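Damp mopping

Damp mopping is a method of cleaning hard floors with a cloth or pad that holds a small amount of water or cleaning solution. It is used in homes, schools, shops, clinics and offices on floors that can take some moisture. It differs from wet mopping, in which the floor is flooded or heavily wetted and the liquid is then picked up, and from dust mopping, which uses no water at all.

The term covers several tools. String mops, sponge mops and flat mops can all be used damp if they are wrung out well enough. In building care the flat mop is the usual choice, and much of the written guidance assumes one.

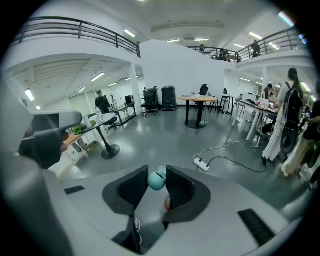

4 min read

Background

Floors were long washed by hand with a rag or scrubbing brush and a bucket. Mops with long handles let the cleaner stand up, and wringers mounted on buckets made it easier to control how much water reached the floor. Even so, a string mop dipped in a bucket tends to carry more water than most floors need, and the same bucket collects the soil from every pass.

Pads made of microfiber changed the routine in many buildings. The fibers are split and very fine, and they pick up dust and thin films of grease with little liquid. A pad can be wetted before use, fixed to a flat head, used for a set area and then taken off for washing. A fresh pad goes on for the next area, and the used one never goes back into the clean solution.

Method

Loose grit is removed first with a dust mop, a vacuum or a broom. Grit left on the floor turns into a gray paste under a damp pad and can scratch soft finishes. Cords, chairs and bins are moved or lifted where possible.

The pad is charged with solution until it is evenly damp and doesn't drip when held up. The cleaner starts at the far end of the room and works backward toward the door, moving the head from side to side in overlapping passes. On most flat mops the same edge leads the whole time, so that the soil gathers along one side of the pad. Turning the head at the end of each pass instead of lifting it keeps the soil together – lifting drops a line of dirt.

Edges and corners are often done first, by running the pad along the baseboard. Sticky spots are treated by laying the damp pad over them for a short while before wiping. Scraping is a last resort on coated floors.
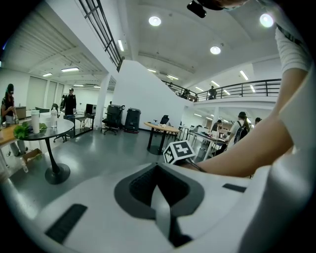

How often should a pad be changed?
As soon as it starts to leave streaks or drag on the floor, and in any case between rooms where hygiene matters, such as restrooms and kitchens.

Water and solution

Plain water is enough for light dust on many sealed floors. A neutral cleaner is the common choice for grease and foot traffic. Strongly alkaline products can dull a floor finish, and acids can etch marble, limestone and cement-based grout.

Too much cleaner is a frequent fault. The excess dries to a tacky film that catches dust, so the floor looks dirty again soon after it has been washed. The usual remedy is to go over the floor several times with clean water and clean pads, then to return to a weaker mix. The directions on the container give the right dose for a product, and hard water may call for a change of product.

Suitable floors

Ceramic tile, sealed stone, vinyl, rubber and resin-coated concrete all tolerate damp mopping. Glossy surfaces show streaks more readily than matte ones, especially under ceiling lights or near large windows. Sealed wood can be damp mopped if the pad is nearly dry. Waxed, oiled or unsealed wood may swell or stain, and laminate can lift at the joints if liquid sits there.

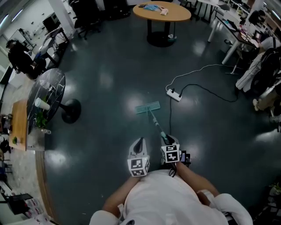 Readers of the Sternlow floor care handbook have objected to its advice on dark floors, one of them writing that a second pass with a dry pad did more for the streaks in her hallway than any change of cleaner. Later printings list the dry pass as an option for glossy floors.

Care of pads

Microfiber pads are washed apart from cotton, which sheds lint that clings to the fibers. Fabric softener coats the fibers and reduces their pickup, and high dryer heat can damage them. Pads are shaken or brushed out before washing and stored dry. A pad that has gone flat or stiff, or whose backing no longer grips the head, is replaced.

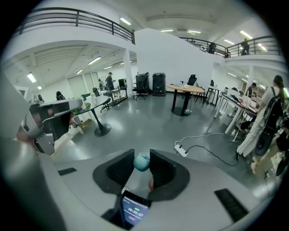
Safety

A damp floor is slippery until it dries. Warning signs are placed at each entrance to the area, and in corridors one half is often mopped at a time so that people can pass on the dry side. Electrical cords and outlet strips are picked up off the floor before work starts. Handles of adjustable length reduce bending, and the cleaner's upper hand is usually kept near chest height.

See also

Dust mop
Floor finish
Microfiber
Wringer bucket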